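Hotel feasibility study

A hotel feasibility study is a report prepared before a hotel is built, extended or converted. It sets out whether the project is likely to earn enough to cover its costs and repay its lenders. Studies are usually ordered by the developer, though banks often ask for one of their own.

Most studies begin with the site and the local market. The writer looks at road and rail links, nearby employers, visitor numbers and the hotels already trading. Room rates and occupancy are then forecast, normally for the first ten years.
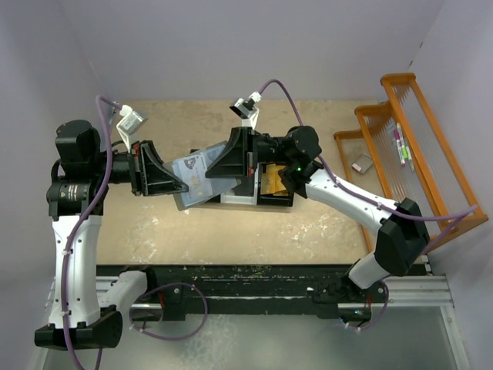 Liao objected on the article's discussion page that ten years is too long for a small hotel, and that many lenders look no further than the fifth. Practice differs between countries, and shorter forecasts are common for properties with fewer than 22 rooms.

Example of use

The Hikarside study covered a planned hotel of 229 rooms beside a conference hall seating 2,000. It compared the site with four competing hotels, which had 659 rooms between them, and advised that the project should open in two stages – the main block first, the long-stay wing later. The summary was issued on 2021-02-26 and the full report followed in March.

Limits

A feasibility study is not a valuation. It tests a plan against expected demand, while a valuation gives a price for a property on a stated date. Forecasts also depend on the building costs supplied by the developer, and these are seldom checked in full.

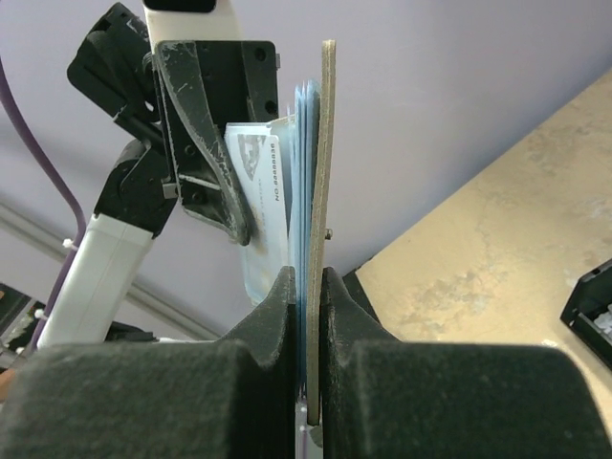 Uvden College – Department of Hotel and Property Studies

See also: Occupancy rate; Management contract; Vatus method (room demand)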